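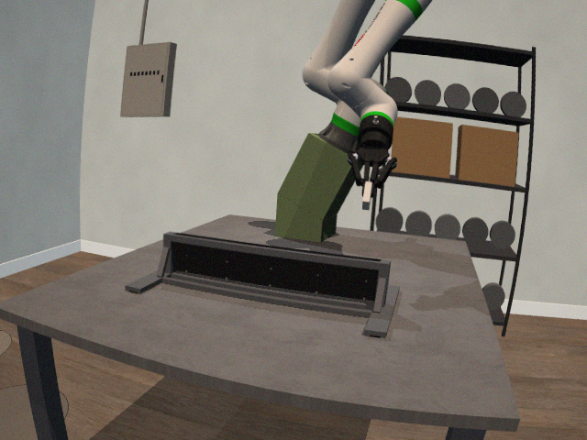 I have been collecting demonstrations for the cable task since July, and I finally have enough of them to say something useful about the process. Most of what I read on this subject is about training. I wanted to write down the part before that, where you drive a simulated arm by hand and save what it does.

The project is called Molo. Marcelino Goicoechea wrote the first version of the simulator setup, and Carla Masri and I do most of the driving. The short version of the task is that the arm has to take hold of the end of a cable and bring it to the rack. We do it all in simulation for now. A bad run costs a few minutes and a reset.

As of this week we have 231 saved runs, and 146 of them are in the training set. The rest fall into a few groups. Some are failed grasps, which we keep in a separate folder called Harb. Some are runs where the driver paused too long to think. A policy trained on those learns to pause too, and we found that out the slow way with our first model, which would stop over the mat and stay there until the episode timed out.

The pauses were mostly my fault. Carla drives in one smooth motion and I tend to stop, check the other view, and start again. We tried cutting the idle steps out automatically with a speed threshold. It worked for the long stops but also removed the short settling moment before the fingers close, and that moment matters. Now I practice the run twice without recording and then do it for real. My share of rejected runs has gone down a lot.
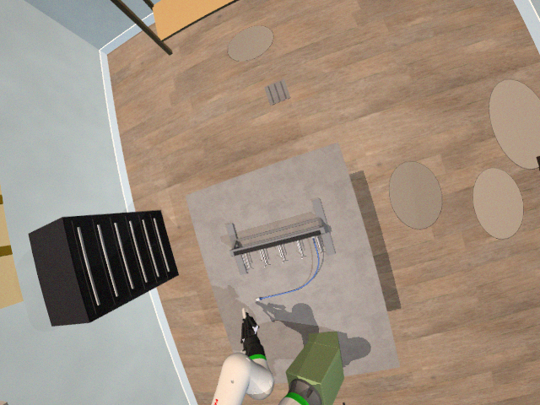 Page last changed: 9 December 2021

Camera views took longer to sort out than I expected. The view from high up is good for seeing where the cable connector is on the mat and bad for judging height. With the gripper just short of the tip, it is hard to tell from up there how far the fingers are above the surface. The shadow helps a little. A lower view fixes that, but then the arm can get in front of things. We record more than one view for every run and let the driver switch between them.

The cable itself is the other problem. It is thin, it bends, and it never comes to rest in quite the same shape. For the early runs we started it from the same pose every time, and the model did well on that pose and on no other. We now vary the start of the cable before each run and write the starting pose into the log. I would do this from day one if I started over.

Two smaller things that may save someone an afternoon:

Save the simulator version with each run. We changed the cable stiffness in the Narkwood branch and then could not tell which runs came before the change. I had to replay a whole batch to find out.

Label right away. I used to leave the success labels for the end of the day and got several wrong — a run that looks fine at the end may have had a bad grasp in the middle.

Next I want to go back to the Harb folder. Carla thinks the failed grasps where the driver recovers are worth more than the clean ones, and I am starting to agree with her. Marcelino is working on a way to mark the point of recovery in the log so we can train on the second half only. I'll post the numbers when we have a model to compare.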